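Before You Share the Letter From Kedville

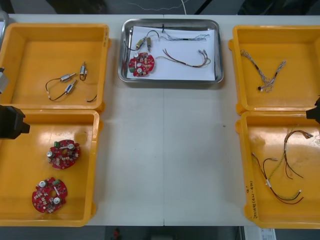
Bríd Ní Mhurchú wrote to me after last month's column that anyone who asks for proof is taking the side of the powerful. "You people always want one more document," her message ended. "Meanwhile the man is still preaching."

She has a point about the preaching. The senior pastor at the Kedville congregation has been in the pulpit every week since the letter came out in October, and his elders have said next to nothing. I don't find that silence impressive. A church that takes in tithes from several hundred families owes them more than a printed slip saying the matter is "in prayer."

Still, I read the letter four times, and I'd ask anyone who has only seen the screenshots to do the same. It carries 122 signatures. It makes 13 claims. Most of the claims concern money - the sale of the old parsonage on the Egan road, the building fund, a loan to the sister church in Urport. Two concern how the pastor spoke to women on staff. The version going around online leaves out nearly everything about the money and treats the other two as if they were one story with one witness. They aren't, and the women who signed deserve better than being blended together by strangers who want a villain by lunchtime.

I am just as doubtful about the defense. His supporters keep telling us that the church has grown, that 112 people were baptized in a single year, that God would not bless a crooked house. I have been covering religion for 20 years and I have heard that argument made for honest ministers and for thieves. Attendance tells you the parking lot is full.

Then there is the outside review, which the elders handed to a firm called Brostik. Who picked it? Who gets to read the report? Will former staff be released from the agreements they signed when they left? I put those questions to the church office and got back a Bible verse and a phone number that rings out. If the report goes only to the elders, I don't see why any member should treat it as an answer.

So yes, Bríd, I want one more document. I want the minutes of the meeting where the parsonage sale was approved, and I want them from the same people who are asking everyone else to be patient. Members in Kedville can request them under their own bylaws, in writing, and the office has to reply. A few have already sent their requests in. I'll print whatever comes back.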